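Budgeting for a second two-arm cloth folding cell: what am I leaving out? 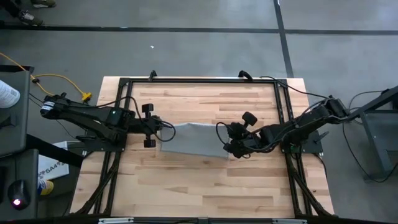
We run one bench cell with two small servo arms facing each other over a wooden top, both mounted to black aluminum extrusion. The task is flat cloth handling: pick at both ends, lift, fold, lay down. I have to submit a purchase plan for a second cell by the end of March and the first one was bought piecemeal, so there is no clean parts list to copy.

Arms and grippers are quoted. The quote from Ritel for everything else (extrusion, brackets, power supplies, cabling, base plates) is 3825 before tax, and I can't tell if that is high. The second cell has to match the first closely enough that programs transfer with only a recalibration. What do people usually forget, and how many spares do you hold?

Posted by Siiri Koivisto, 12 February 2024

Eino Saarela
The quote is hard to judge without the cut list. Ask Ritel to split it into profile, hardware, electrical and assembly labor. On our last cell labor was the largest line, and we took it out and built the frame ourselves in two days.

Items missing from most first budgets:

Spare servos. Hold 4 per cell, of the wrist and gripper sizes. Shoulder servos fail less often for us but have the longest lead time, so check that before deciding to skip them.
Finger pads. They are a wear part on cloth work. Buy a bag of 50 and change them as a set, left and right together.
Wrist cables. On your left arm the cable loops out from the wrist and down over the edge of the cloth. Price sleeving and clips for both arms, and a spare cable for each joint.
Power distribution. Put a fused strip on the frame in the plan. Extension cords on the floor get used because no one budgeted for anything else.
Work surface. A wood top moves with humidity. If you want programs to transfer, order both tops from the same supplier and measure the height from the arm base plates at all four corners.

Put calibration time in as hours even if your finance people only ask for hardware.

Kauppinen
3825 sounds high to me. We got ours from Fisoseck for less, but that was a smaller frame and I don't remember if the power supplies were in it.

Astness
Agree on the spares. I would add test cloth. We went through over 100 pieces in the first quarter, and a change of supplier halfway through cost us a week of retuning the grip. Order one lot and write the fabric weight into the purchase request. Also ask for the extrusion drawings with the quote, as some vendors charge for them afterward.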